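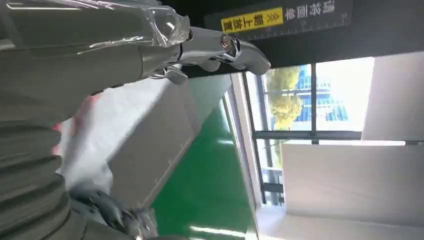
图1 皱起来的白色半透明软料,后面是绿色地面和窗

软包装袋的整理与装筐
课程项目小结(Maltano组)

一、做什么
超市、小店退回来的塑料袋,大多揉成一团,占地方,也不好再用。我们这组负责的就是中间那一小段:袋子拿到台面上,理一下,看大小,放进周转筐。听着简单,做起来很烦。
时间:九月开始,中间停过一阵等料。

二、材料
袋子两种来源。一种是Kırmızıgül小店攒的购物袋,薄,带印花,提手容易打结。另一种是Dradden仓库的内衬袋,白的,大,没有提手,展开比桌面还宽。
总共收到近70个,有破洞的先挑出去,单独放,不参加后面的整理。
其他:周转筐,绿色,侧面带筋,端头可以插标签。记号笔,标签纸,抹布。

三、工位
桌子靠着传送带。平台放桌子中间,周转筐放左手边,传送带在右手边。开始时筐放右边,拿袋子的时候老是蹭到传送带的边框,后来换过来了。
光线是个问题。靠窗这边下午反光厉害,地面是绿的,也反光,透明的袋子放上去边在哪里看不清。后来尽量上午做,下午只做带印花的。
桌线没有收好,线从桌面上斜着过去,袋子会挂到。已记到待改里。

四、步骤
1. 取袋。抓袋身,不抓提手。
2. 放到平台中间,不要压住刻度。
3. 找口。有印花的看印花方向,没有的摸边。
4. 理平,对折,排气。从底往口的方向赶。
5. 放筐,口朝同一边。
一共5步,第3步最慢。薄袋两层贴在一起,搓半天搓不开,手干的时候更难。试过先抖一下在找口,对购物袋有用,对内衬袋没什么用,太大,一抖就到地上去了。掉地上的重新擦,擦完晾着,不马上装。

五、记录到的问题
提手打结:硬扯会变形,从结的松的那头挑开。
静电:袋子贴着台面不走。抹布稍微湿一点擦台面,好一些。
折痕:旧折痕很顽固,顺着旧的折比重新折快。这条应该早点发现的。
印花面:叠的时候我们规定朝上,后面翻找容易认。中途有人朝下放了一摞,返工。
皱的袋子看着比实际小,光看一团就分大小,错得多。展开一半再判断,基本够用。 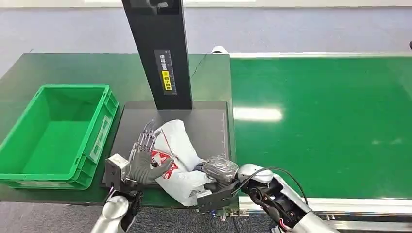
袋子特别皱,装筐之前要全部抚平吗?
把口和底两头拉齐,中间的气赶掉就可以装,小褶子留着不影响叠放。

六、还没做完的
1. 标签内容没定。Esus那边的同学建议写来源加大小,我们觉得还要写厚薄,等讨论。
2. 内衬袋需要更大的台面,或者两个人一起折。两人折试过一次,快,但是挤。
3. 破洞的袋子怎么处理,报告里先空着。想过剪成小片当垫料,没试。
4. 筐装到多高算满?现在凭感觉,压实和不压实差很多。下一次用同一批袋子各装一筐对比。

七、其它
每次收工前擦台面,筐叠好,碎标签纸捡干净,上次传送带边上粘了好几张,很难撕。
计时表另附,部份数据字迹不清,补录后再交。购物袋那一组先看,内衬袋的只有前半段能用。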